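Why I read the data sheet before the price

I buy sealants and adhesives for a small workshop, and every week I receive offers. Most of them say "excellent bonding to most materials." This sentence tells me nothing. 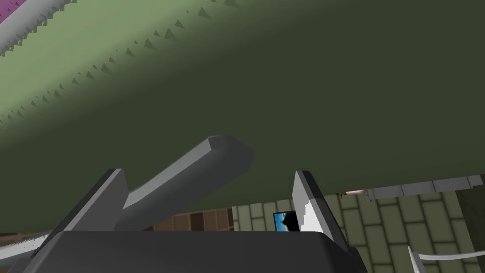 What a seller should write

I want the cure time, at which humidity, and at which thickness of bead. Last March a supplier in Suvholm sent me 236 cartridges with only the words "fast curing." We lost 2 days of work.

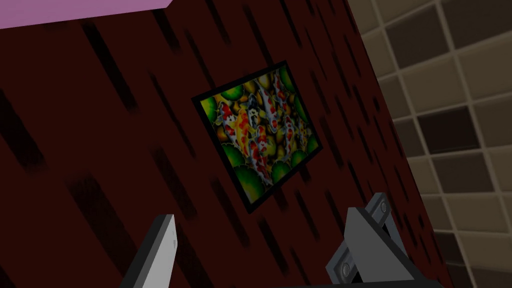
My colleague Morven Farquharson thinks I am too strict. She says a good product will show itself in use. Maybe, but then it is my customer who does the test.

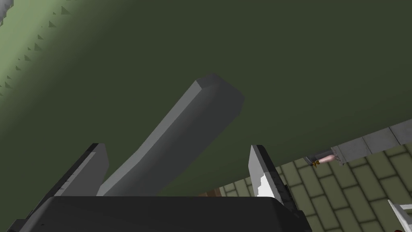

Surface is the other weak point of these sheets. They say "metal" or "plastic" and stop there. Two flat plates facing each other over a wide gap, like gripper fingers, are not a joint that any sealant should fill, and still I see no maximum gap on the label. Drarow prints this number — small, but it is there. Clustico does not.

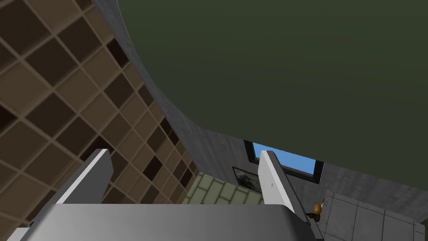 White gripper fingers, the right one in front of a window.

I would pay more for an honest sheet. If the seller has not measured the product, he should say so, and I will order one cartridge and measure it myself.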